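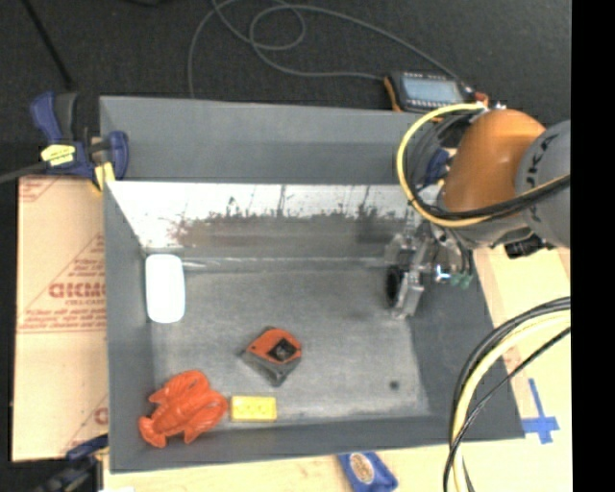
Grey bin, arm reaching in from the right

Quarantine bay for damaged electric vans: spacing, monitoring, release
Posted by Sabina Paul, 2023-04-27
Reading time: 4 minutes

We use cookies to remember your login and forum settings. Accept / Manage

sabina_paul
I look after the recovery yard at Cerncombe. We take in a steady trickle of battery vans, mostly Serkinano panel vans from parcel fleets, and I'm rewriting our written procedure for holding them after a collision. The present version is one paragraph and was written when everything we lifted was diesel.

Draft as it stands:

- Driver records the state of the dash warnings, the position of the isolator and any underbody contact before loading.
- Vehicle goes straight to the quarantine bay, not to the general park.
- Pack casing temperature taken on arrival, then every 2 hours, at the same marked points.
- Release to the general park after a fixed period if the readings are flat.

The bay is open air on concrete, with a blockwork wall on one side. What I can't settle is the length of the fixed period, and whether the wall lets me shorten the gap to the next vehicle.

torquewrench_dai
The wall lets you shorten it on that side only, and only if it's taller than the van. A Serkinano high roof will overtop most yard walls. Measure it before you write anything down.

On the period, we hold for 18 days after any underbody strike. Fewer for a rear shunt with no pack contact. I wouldn't defend that number to an engineer but the insurer accepted it.

lowloader
I'd question a fixed period at all. Time on its own tells you very little. A pack with water in it can sit flat for weeks and then go, and a van with a bent sill and a sound pack is blocking your bay for no reason. Release should depend on somebody competent reading the cell voltages through the diagnostic port. If the port is dead the vehicle stays where it is.

sabina_paul
Agreed in principle. In practice the fleet's technician comes when he comes, and we can't read that van with our own kit. I need a rule the night shift can apply without him.

pramanik_recovery
We run a yard under the Pramanik name and use both. Clock first, then a signature. The night shift can put a vehicle into quarantine but can't take one out. That removed most of the arguments.

Job 1662 in our book is the one that changed our procedure. Light kerb strike, drove on to the loader, no warnings. Casing readings were flat on the first day and climbing on the second. The climb was small and we only saw it because the same person had taken both sets at the same points. We rang the fire service early and they were content to attend and watch. The pack was removed in the end with no fire.

hv_isolate
What are you reading with? Spot thermometers on painted or muddy casings are poor. We moved to a Clonora imager on a bracket, and the trend is far more use than any single number. It cost us over 500 pounds with the bracket and a weatherproof box -- less than one afternoon of bay downtime.

lowloader
An imager sees the outside of the casing. It's an improvement on the spot reading but it is still the outside. Please don't write "thermal clear" in a procedure.

hv_isolate
I didn't suggest it. I said trend.

torquewrench_dai
Add something on drainage. Ours runs to an interceptor with a valve, and the valve position is on the arrival sheet. If the fire service does put water on, you'll want it shut before they start. Yours may run straight to the road, in which case ask the council now.

sabina_paul
It runs to the road gully. I raised it in March and will chase.

Revised wording so far: quarantine on arrival for any collision with underbody contact, airbag deployment, immersion or a dead diagnostic port. Minimum hold by clock, then release by signature of a named person, day shift only. Full gap on the open sides, and on the wall side too until I've measured the wall against a high roof.

Still open: do people disconnect the 12-volt battery on arrival?

pramanik_recovery
Yes, unless the maker's rescue sheet says to leave it. Check that you can still get the doors open afterwards. On some vans you can't without the mechanical key, and the fleet will have it in a drawer.

lowloader
Leave it connected if you're expecting a technician the same day. He'll only have to reconnect it to talk to the pack.

torquewrench_dai
Disagree. Disconnect, label it, and let him reconnect. A label on the steering wheel, not on the windscreen, where it blows off when the door is opened.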